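Music Reviews Desk, Planning Meeting
Minutes, Wednesday, July 9, 2025

Called to order at 5 p.m. in the arts office. Minutes of the March meeting approved with one correction: the Tetivau live review ran online only, not in print.

1. Word counts
Album reviews stay at 600 words in print. Online reviews may run to 1000. The desk agreed that the 2000-word limit applies to festival coverage and career pieces and to nothing else. Two reviews went over last month and were trimmed by the copy desk without the writers seeing the cuts. Copy will send trims back before posting.

2. Fall albums
Brultau: full review, assigned. The advance stream expires after 5 plays, so the writer should take notes from the first listen.
Sirkus: short review. A motion to give it a full page failed.
Tamihana: held until the label confirms a release date.

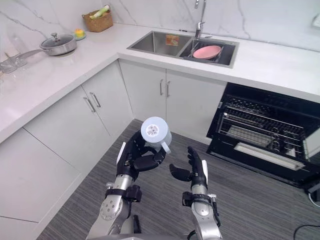 Cup held upside down, label on the base.

3. Star ratings
Long discussion. Some writers want the stars dropped and a one-line verdict used in their place. Others said readers look for the stars first. No vote taken. The online editor will pull page views for starred and unstarred reviews and bring them to the next meeting.

4. Concert tickets
Requests go through the desk, not straight to the venue. The Tetivau tour has one press seat and no photo pass. Anyone who takes a press seat owes copy by noon the next day.

5. Other business
Headlines should name the artist. Song titles take quotation marks, album titles take italics in print and quotation marks online. The style sheet still has this backward and will be fixed.

Adjourned 6:10 p.m. Next meeting same room, date to be sent by email.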